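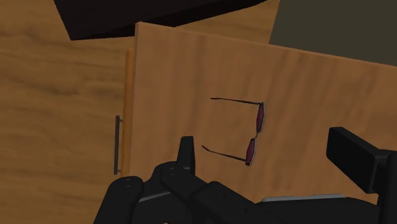 Render

Home | News | Reviews | Hardware | Events | Forum

Studio visit: Tralcombe and the Linux build of Handedell
28/11/2022

Tralcombe has developed its games on Windows since it was founded, and until this year it shipped them only there. Its next title, Handedell, is planned with a native Linux version on release day. The studio opened its offices to a small group of press and package maintainers, and I spent most of a day there.

The porting team has four people and is led by Noémi Deák. Her introduction was short. The engine, called Maler internally, was written against Direct3D 11 and had file paths with mixed upper and lower case throughout. The first Linux compile was done in September and produced 808 errors, most of them from the path problem and from Windows headers included in shared code. A script renamed the assets to lower case. The headers were removed by hand.

The renderer took longer. Ákos Lengyel showed the new Vulkan back end on two desktop machines, one with an AMD card using Mesa drivers and one with an Nvidia card using the proprietary driver. The same save file was loaded on both. The AMD machine ran the harbour level smoothly at 1440p. The Nvidia machine stuttered each time a new area was entered, and Lengyel put this down to pipeline compilation during play. A shader pre-cache step is in the current branch but was switched off in the build we saw.

Sound goes through SDL, with PipeWire and PulseAudio both tested. Controllers are handled the same way. I plugged in my own pad, an old wired model, and the right stick was inverted until the mapping file was replaced. A bug was filed while I was sitting there.

After lunch Usman Bangash went through the build servers. Every commit is compiled for both systems inside a container, and a failed Linux build now blocks the merge. This was not popular with the Windows programmers at first, according to Bangash, and there is still a switch to bypass it. It had been used three times in the previous month.

Anti-cheat was the subject of most questions. Handedell has a co-operative mode but no ranked play, and the studio has decided to do its checks on the server. Mariann Erdős, who runs the network code, said a kernel driver was priced and then dropped. Players on Linux and Windows will share the same servers. She would not say what happens if a competitive mode is added later.

Distribution is less settled. A plain tarball and a Flatpak are both being built, and the maintainers in the group argued for some time over bundled libraries. Jolán Magyar, the producer, took notes and made no promise. The level editor, Mendes, will stay Windows only for now, as its interface depends on a toolkit with no Linux version. It starts under Wine, but the texture browser was blank when we tried it.

Minimum requirements have not been published. The test machines had 16 GB of memory, and the harbour level used about half of that. Wayland sessions work in full screen — windowed mode still loses the mouse pointer on a second monitor. The team expects to send a closed test build to those who attended, and I will report on it separately once the pre-cache step is enabled.

We use cookies to remember your settings and measure traffic. Accept | Manage choices

Contact | Copyright 2022 | Back to top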